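Tips for folding laundry with the hand-held grippers. House rules really. Typed up fast on 2 November 2024 so the Hendlow lot and the Stamotthorpe lot are at least doing the same thing. Eimear Costello has the long version, ask her if you want it.

## Before you pick up a gripper

- Rings, watches and long sleeves: sort them out first. Sleeves above the elbow.
- Wipe both lenses. Dry microfibre, no spray. Paper towel scratches, we've lost 2 that way.
- Label clean and flat. If the QR code won't scan, stop and re-stick it, don't carry on and hope.
- Check the fingers open and close all the way. Squeeze, let go, squeeze. Sticky trigger = swap it out and put a tag on it.
- Batteries over 23 percent or don't start. Hennessy chargers only please, the grey ones run hot.

## Where to fold

A bed is fine. Better than a table for trousers, you get the length. Pull the cover tight first, or use a firm mat on top so the cloth slides and doesn't drag. Keep the finished stack to one side and leave the middle clear for whatever's being folded.

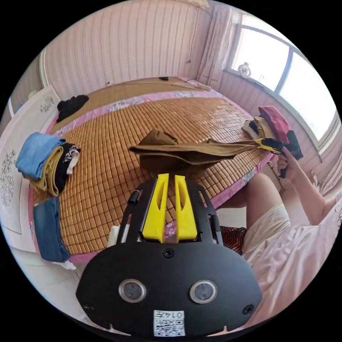
## Folding rules

1. One garment at a time. Shake it out, lay it down, then fold.
2. Grab hems and cuffs, never the middle of a leg. Middle grabs bunch up and you end up doing it twice.
3. Slow hands. If your wrist is flicking, your too fast.
4. Jeans get folded in half the long way first, then thirds.
5. Dropped it? Leave the drop in, pick it up with the gripper and keep going. No bare fingers helping out.
6. Don't squeeze zips or metal buttons. Chews the finger tips, and new Danness ones take ages to come.
7. 27 minutes max, then a proper break. Shoulders go before you notice.

## Two pairs of hands

Working with someone else on the same bed? Agree on sides before starting. Say "mine" out loud when you reach across. Whoever isn't folding keeps their gripper up and away from the clothes, finger off the trigger.

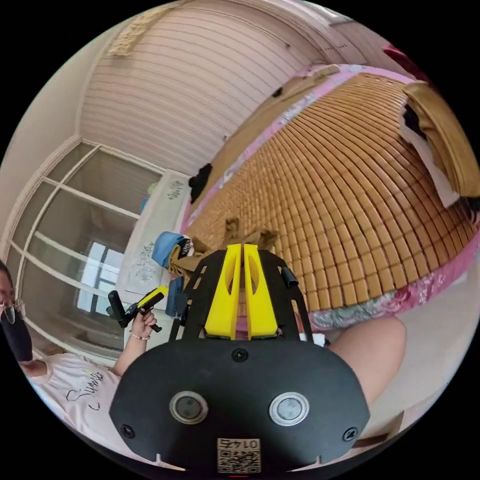
*Both grippers out, mat on the bed, clothes still to sort.*

## Privacy stuff

Easy to forget, so read it anyway.

- Mail, pill bottles, family photos, school notices: into a drawer before you start.
- Ask everyone in the house, including whoever's in the next room. A no is a no.
- Masks are OK if you'd sooner not show your face.
- Someone walks in who hasn't said yes, stop and flag it the same day.

## Packing up

Lenses capped. Fingers closed, not clamped. Grippers go in the case handle down, cables coiled loosley on top. Note down anything that rattled. The October checklist is out of date, bin it if there's still one in your case.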